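Curkley Percale Sheet Set Review: I Finally Get Why People Iron Their Pillowcases

By Jarrah Maihi
Home > Bedroom > Sheets and Bedding

I sleep hot. I have slept hot my whole life, in every house and every season, and my husband sleeps like a lizard on a rock, so for most of our marriage the bed has been a kind of climate negotiation. I've bought bamboo sheets, jersey sheets, a very expensive set of linen that I wanted to love, and one truly awful microfiber set that crackled when you rolled over in the dark. In March I bought the Curkley percale set in white, queen size, with my own money, and I've slept on it nearly every night since. I love these sheets! I have some complaints too and I'll get to them.

What you get

One flat sheet, one fitted sheet, two pillowcases. They come folded in a bag made of the same cotton, which I now use for storing the spare set. No plastic apart from the shipping bag. The fitted sheet has elastic all the way around and a little tag sewn in at the bottom right corner that says FOOT. I want to shake the hand of whoever put that tag there. I have been putting fitted sheets on sideways since college.

The colors are white, oat, a gray that leans blue, and a dark green I nearly went for. I picked white because I wanted to be able to wash them hot and not worry.

The feel

Percale is a plain weave, one thread over and one under, and it has that crisp, slightly papery feel you get from a good hotel bed or a brand new dress shirt. Sateen is the smooth, drapey one with a bit of shine. If you've ever gotten into a bed and thought "ooh, silky," that was probably sateen, and if you thought "ooh, cold," that was probably percale. I'm a cold person. I mean I want to be cold.

Out of the bag, before washing, the Curkley set was stiff enough that I was worried. It stood up on its own a bit. After the first wash it relaxed, after the third it was lovely, and now it's at the stage where it still has the snap but doesn't scratch at all. My husband, who has opinions about maybe four things in the world, said the bed "sounds nice." It does sound nice! There's a soft rustle when you pull the top sheet up. If a rustle is going to drive you crazy, get sateen.

Are they cool? Yes. They don't do anything magical, they're cotton, but air goes through them and they don't cling. When I wake up too warm I can slide a leg over to the other side of the bed and it's fresh over there. With the bamboo set that patch would be gone in a minute. I've stopped sleeping with one foot out, which I'd done for so long that I thought it was just my personality.

About thread count

I get asked about this more than anything, so let me get it out of my system. My old sateen set said 1000 on the package. It was heavy and sort of slick and it pilled within the year. As far as I can tell, the way you get to a number like that is by twisting several thin yarns together and counting every one of them. The yarns can be pretty mediocre and the number still looks great on the shelf.

The Sakham set I tested for comparison says 500, and it's a nice sheet, just denser and warmer than I want. The Tripathi set says 451, and I have thought about that one stray thread more than is healthy. Curkley doesn't print a thread count on the package at all. I wrote to ask, and they told me they'd prefer people go by the weave and the length of the cotton fiber. I was a little annoyed by that as a shopper (just tell me!), but having slept on all three I can't say the number would have helped me choose.

If you can touch the sheets before you buy, hold a single layer up to a window. You want the light coming through evenly, with no thin streaks and no lumpy threads. Then rub it between your fingers for a while and see if it starts to fuzz. I do this in stores and I get looks.

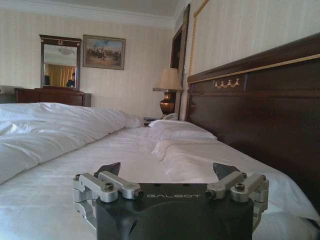 Photo: Telmo Montes

Let's talk about white for a second. I was scared of it. We have coffee in bed, we have a dog who believes she's allowed up there (she is), and I wear a tinted moisturizer that gets on everything. A white bed does look wonderful when it's freshly made, but I assumed I'd be throwing the whole set out by summer.

So far it's been easier than colored sheets. I soak the pillowcases in warm water with a scoop of oxygen powder when they start looking dull, then wash everything hot, and they come up bright. No chlorine bleach, which yellows cotton over time and eats at the elastic. My old navy set showed every drip of toothpaste and I couldn't do a thing about it without fading the rest. With white you just go at the stain. The one thing that beat me was a drop of turmeric from a sick-day bowl of soup, and even that faded to almost nothing after the sheet spent an afternoon on the line in the sun.

Fit

The pockets are listed as 15 inches deep. Our mattress is a fairly thick one with a topper, and the fitted sheet goes on without a wrestling match and stays put. It did shrink some in the first wash, and I could feel the difference at the corners, so if your mattress is a real giant I'd size up or look elsewhere. I'd also skip the hot dryer the first few times and let them settle in.

The flat sheet is generous. There's plenty to tuck in at the foot and still fold a deep cuff over the blanket, and with two people pulling in opposite directions nobody has ended up bare. I do hospital corners now. I learned from my aunt, who cleaned rooms for years and can make a bed so tight you have to pry it open, and she approved of the Curkley flat sheet on the grounds that it "holds a crease," and from her that's a five-star review.

The pillowcases are my one real gripe. They're plain envelope openings with no inside flap, and they're a touch short, so on our longer pillows you see a bit of pillow peeking out of the end. For the price I'd like a flap. Sakham has one, and it's such a small thing, and it makes the bed look so much more finished.

Wrinkles

Percale wrinkles. All of it does, whatever the package promises. If you pull the Curkley set out of the dryer bone dry and leave it in the basket overnight it will look like a road map. What works for me is taking it out while it's still slightly damp and putting it straight on the bed, then smoothing it with my hands from the middle out. It dries flat enough by bedtime. Snap the pillowcases hard a couple of times before you fold them.

And then there's ironing. I never ironed a piece of bedding in my life until this spring, and now I iron the pillowcases and the top edge of the flat sheet, the bit that folds over, while I listen to a podcast. It takes no time. Getting into bed afterward feels like staying somewhere with room service. I'm not going to tell you it's sensible.

How the others compare

Sakham: heavier, smoother, better pillowcases. A good choice if you like percale in theory but find it a little chilly in January. The elastic on my fitted sheet is already a bit tired, though, and the corners creep up on my side.

Tripathi: the softest of the three on day one by a long way. It needed no breaking in. It's also the thinnest, and I've got a small worn spot starting near the foot where the dog likes to dig before she lies down. In fairness to Tripathi, she digs like she's looking for oil. I'd happily put this set on a guest bed.

Getudside: I only had the pillowcases from this one, so take it with a grain of salt. Very crisp, lovely hem stitching, washed up beautifully. They were out of queen sets each time I checked. If anyone has slept on the full set, please write in, I'm dying to know.

What I'd change

A flap on the pillowcases. Longer pillowcases in general. The option to buy a fitted sheet by itself, because that's always the piece that wears out first and I end up with a closet full of orphan flat sheets. And I'd love the dark green to come in a king for my sister, who has asked me twice now as if I run the company.

Who they're for

Get these if you run warm, if you like a crisp bed and a bit of rustle, and if you don't mind giving them a few washes to loosen up. Skip them if you want that slinky feel, or if wrinkles bother you and you know in your heart you're never going to take laundry out damp. They aren't cheap, but I've bought a second set so I can strip the bed and make it right back up - and that second set was full price too.

Overall: 4.5 out of 5. The half point is sitting inside those pillowcases.

Update: several of you asked about pilling. None so far on either set, including the area under the dog. I'll check back in after the winter.

Filed under: sheets, percale, cotton, hot sleepers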